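Groltard Opens Shoe Storage Showroom in Bemstead

BEMSTEAD, Dec 17, 2019 – Home storage company Groltard has opened a showroom in Bemstead for its Marnosero line of shoe boxes and shelving. The showroom takes over the former Kröger furniture store and has 1,880 square feet of floor space on one level.

The Marnosero line was first sold online in July. It is made up of 18 products, including stacking boxes, low shelves for entryways and clear display boxes for single pairs. Until now, customers could only order from the company's website.

"People kept asking us if their shoes would fit," said Gerd Seidel, managing director of Groltard. "Running shoes and thick soles take up more room than you would think. Now they can bring a pair in and try it."

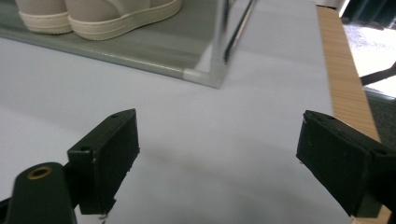

Clear boxes have been the best-selling part of the line so far. Groltard says many buyers keep one or two pairs in them on an open shelf and leave the rest in the closet. The boxes can be bought singly or in sets, and the showroom will carry all sizes in stock.

Tables near the front of the store are set aside for trying boxes with shoes brought from home. Staff will also help customers plan a closet or hallway if they bring measurements – width, height and depth are enough to start with.

Hauke Buschmann, who manages the new location, said the first 80 customers to place an order in the store will get free local delivery. Larger shelving orders can be picked up at the loading door behind the building.

Returns of online orders are accepted at the showroom with the original receipt. Parking is available on both sides of the building, and the main entrance has step-free access.

Groltard designs and sells storage products for the home. The Bemstead showroom is its second retail location.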